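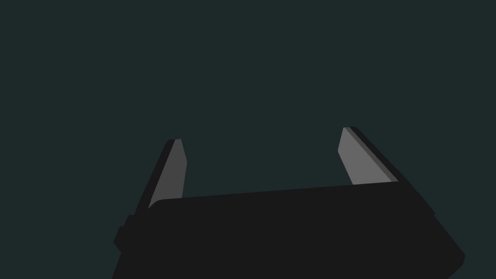
Gripper against a plain dark background

Home Care of Banjos and Other Stringed Instruments

The Stelville Instrument Library lends banjos, guitars, mandolins and fiddles to residents of Stelville, Prenden and Clovton. The following guidance is issued with each loan and applies equally to instruments owned by the household.

Storage
Keep the instrument in its case when it is not being played. The case should stand away from radiators, fireplaces and outside walls. Attics and garages are not suitable in any season. In November, when heating systems come back into use, place a small humidifier in the case and check it every Saturday.

Cleaning
Wipe the strings and neck with a dry cotton cloth after playing. Household furniture polish must not be used on any part of the instrument. A banjo head may be cleaned with a slightly damp cloth — never a soaked one — and dried at once. Fiddle players should remove rosin dust from the top before it hardens.

Changing strings
Replace strings one at a time. On a banjo, the bridge is held in place only by string pressure and will shift if all the strings are removed together. Mark its position lightly in pencil before starting. Allow 10 minutes for new strings to settle, then tune again. Trim the loose ends and dispose of them in a closed container. 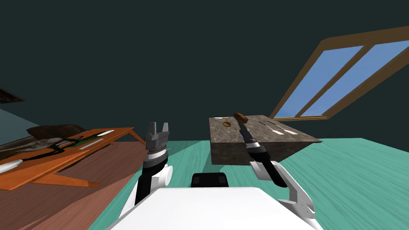

What should be done when a tuning peg slips on a fiddle?
Loosen the string, draw the peg out a little way, and apply a small amount of peg compound where the peg meets the walls of the pegbox. Turn it several times, refit the string and press inward gently while tuning.

Repairs
Borrowers must not glue cracks or adjust the truss rod. Return the instrument to the Gajewski Workshop desk with its loan card, and quote the number on the label inside the case. Cases bearing labels from 500 upward have a separate key, to be returned at the same time.

Replacement strings are available at the desk, limited to 2 sets per loan.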